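Filed under: Automation in Small Workshops / Common Questions
14 comments | 27 shares

Can a robot do my chores yet? Frequently asked questions

Updated 1 August 2018

We receive many letters on this subject, from people who keep a house and from people who keep a stock room. The questions are often the same ones, so Karine Ouellet and I have collected them on one page. I worked nine years in the stock room of a parts dealer in Gromatholm before I started to write, and my answers lean to that side.

Can I buy a robot today that tidies a room?

No. You can buy a machine that vacuums the floor, and it does this well if you pick up the socks and the cables first. The picking up is the part people want to be rid of, and it stays with you.

Why is picking up so difficult, when factories have used robot arms for so long?

In a factory the part arrives at the same place, turned the same way, every time. The arm repeats one motion. On your kitchen table nothing is at the same place two days in a row. The machine must find the thing, decide from which side to take it, close the fingers with the right force, and notice if it missed. Each of these steps can go wrong by a small amount, and the small amounts add together.

What about folding laundry?

I have seen it done slowly, with one towel, laid flat by a person beforehand. Shirts are much worse. Cloth changes its shape when you touch it, so the machine must look again after every move. I would not wait for this one before you do your washing.

And the dishes?

Plates are possible for a patient owner of an expensive machine. Glasses are hard for a camera to see, and a wet glass is hard to hold. Wayne Wong from Beaudoin wrote to me in April that he would trust a robot with his plastic bowls and with nothing else in the cupboard. I agree with him.

Which job is the closest to being ready?

Handling small cardboard boxes, in my opinion. A box has flat sides and square corners. It does not bend much, it does not spill, and it carries its own name on a label. In my old stock room we had shelves of such boxes, motors and bearings and switches, and a good part of the day went to taking one, reading it, and putting it where it belongs. This is real shop-floor work and it is dull enough that I would give it away gladly.

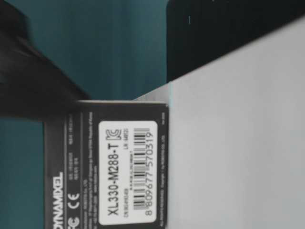
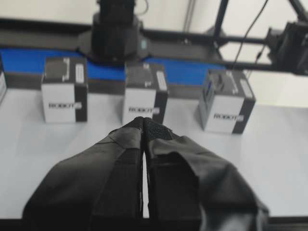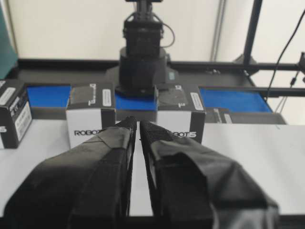 Small boxed parts, the kind of goods I mean. 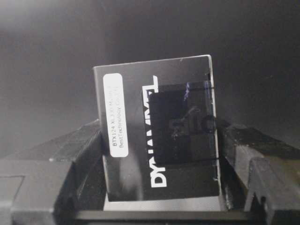

If boxes are easy, is the problem solved?

Not completely. A box that stands alone on a table is a kind customer. A box pushed against its neighbor leaves no space for the fingers. A box with a shiny window or shiny tape can confuse a camera. And a thin carton can be crushed by a grip that is only a little too strong, which your buyer will notice before you do.

Can the machine read the labels?

A barcode, yes, if it faces the scanner and the surface is flat. Printed model numbers are harder, especially when the text runs up the side of the box, as it often does. Two models in one family may differ by a single digit and come in the same carton. At my old work we made this mistake ourselves, with human eyes, and sent 27 wrong parts to a customer called Brekia in one delivery. So I try not to be too severe with the machines.

How fast are they?

Slower than you. Ghislain Doucette, who runs a repair shop, timed himself against an arm at a trade demonstration, sorting small packages into two bins. He finished four packages while the arm finished one. He also said that he was bored after ten minutes and the arm was not, and that he has ordered a quotation.

Should a small shop buy an arm now?

It depends on how much your goods change. If you handle the same few package sizes all year, ask for a trial with your own goods, on your own table, under your own lamps. Do not accept a trial with the seller's goods. If every order is different, keep your money and buy better shelves.

Do I need to be a programmer?

For the present, you or somebody near you does. Araceli Gallardo taught herself enough in one winter to make an arm stack cartons for her packing room at Fimov. She tells me the stacking took two weeks and the rest of the winter went to the cases when something lies crooked.

Will it be safe near my children?

A small desk arm with small motors can pinch a finger. A large one can do serious harm. Any arm should have a stop button which an adult can reach without leaning over the machine. I would keep young children out of the room while it moves.

When will you change the answer to the first question?

When I can leave a room untidy, go out for bread, and come back to find it in order with nothing broken. Kjell Engebretsen writes to me that this will be in four years. I have kept his letter.

Tags: robots at home, stock room, gripping, small business
Share this page | 14 comments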